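工作日记(四月,星期日)

所属项目:Jikari 示教数据采集
记录人:Flasetti 数据组 Melati Tambunan
地点:Emside 二层长厅

上午八时到岗,完成签到、设备领用登记及场地安全检查。本日任务为桌面整理类动作的示范采集,计划产出有效示范400条,由现场各操作员分工完成。采集规程沿用本月修订后的版本,未作变更。

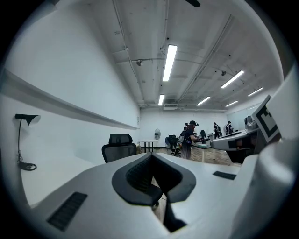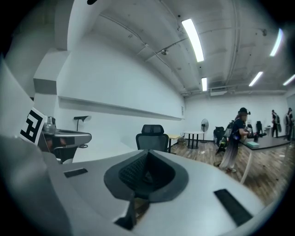
本日工作重点在于核查示范样本的多样性。上周训练组反馈,模型在熟悉的桌面上表现稳定,更换桌面后抓取位置明显偏移,初步判断与样本集中于同一工位、同一高度、同一朝向有关。为此,本人于开工前重新拟定工位轮换表,要求每名操作员完成30条后更换工位,并在任务单上注明桌号。长厅内桌面种类不一,既有浅色木面小桌,也有深灰色桌面的大桌,沿墙另有白色台面,对本项工作较为有利。此前任务单只填写“一号桌”“二号桌”,未记录桌面颜色与材质,事后难以分类统计,自本日起增设“桌面”一栏,由操作员当场填写,不得事后补记。

关于照明。长厅顶部为长条灯管,数量较多,亮度较高,夹爪相机画面上部常出现过曝区域。训练组曾询问是否需要关闭部分灯管。经与现场人员商议,本日上午维持全部开启,下午关闭靠里侧一组,两种条件下的示范分别建档,不作混编。沿墙的黑色台灯是否纳入照明变化条件,尚未决定,暂不使用。

关于标识。夹爪上的黑白方形标识用于位姿解算,规程要求每次领用时检查边角有无翘起、表面有无污损。上午领用时发现三号夹爪标识左下角轻微翘起,已当场更换并重新标定,标定结果符合要求。更换前该夹爪未产生本日数据,无须追溯。

上午采集情况如下。自九时起至十一时四十分止,共提交示范119条。经初审,主要问题有二:一是部分操作员起始动作过快,录制开始后夹爪已进入抓取阶段,缺少接近过程;二是放置完成后立即收手,末段静止时间不足,后续切分困难。两项问题在规程第四节中均有说明,但文字较为简略,新到岗人员不易掌握。午前召集全体操作员作简短说明,统一口径为:录制开始后先静止片刻再行接近,放置完成后保持原位,待提示音结束方可撤离。

午间与训练组通话。对方建议在示范中加入少量失败后自行纠正的片段,例如首次未夹稳、重新调整角度后再次夹取。本人认为该建议合理,但须严格区分两类情况:操作员自然发生的失误及其纠正,可予保留;刻意表演的失误,不应混入。后者动作节奏与真实情况差异较大,若大量进入训练集,恐使模型习得多余的停顿与试探。双方商定,纠正类片段单独标注为“恢复”,其占比暂定最高可达百分之八,待下一轮评测后再行调整。

下午一时三十分恢复采集。动作质量较上午有明显改善,起始与末段均基本符合要求。其间发生一次记录中断,系一名操作员随身设备的存储卡写满所致。中断前的片段文件完整,中断时正在录制的一条作废。按规程,存储余量应于每次轮换工位时查看,经询问,该操作员轮换时仅填写了桌号,未作查看。此事责任不全在个人,轮换表上原本没有相应栏目,本人已予补充,并在下午第二次轮换时逐一核对。

操作员另提出两点意见。其一,长时间手持夹爪后手腕疲劳,后半段动作幅度有所减小,建议缩短单次连续作业时间。其二,在大桌上取放较远物品时需前倾身体,双臂前伸,随身背负的设备随之移位,影响动作自然。第一点可通过调整休息间隔解决,自下一工作日起试行。第二点涉及物品摆放范围,若一律将物品移近,远端样本将进一步减少,与本次扩充多样性的目的相悖。拟先请设备组检查背带固定方式,再决定是否限制摆放距离。

审核环节使用 Gape 标注工具。该工具新版本将片段起止点的默认精度调低,导致若干短动作的边界落在夹爪闭合之后。此问题由两名审核员分别发现,描述一致,可以确认并非操作所致。已将受影响片段退回重新标注,同时提请工具维护人员恢复原有默认值。在答复之前,审核员须手动设置精度,并在交接单上签字确认。

傍晚五时三十分停止采集,清点设备,全部归还入柜,充电指示正常。本日计划数量未能完成,主要原因为上午返工及下午补充核对占用时间。本人意见,不以延长工时的方式补足,缺额并入后续计划。数量不足尚可弥补,标注口径若前后不一,则整批数据须重新审核,此前已有教训。

待办事项:
一、修订规程第四节,补充起始静止与末段静止的具体要求,附动作示意。
二、与设备组确认背带固定方案。
三、整理本日两种照明条件下的数据清单,移交训练组。
四、跟进 Gape 工具默认精度问题。
五、补购夹爪标识备用件,现存数量仅够更换一次。

晚七时完成本日记录,数据已备份至 Emside 本地服务器,校验通过。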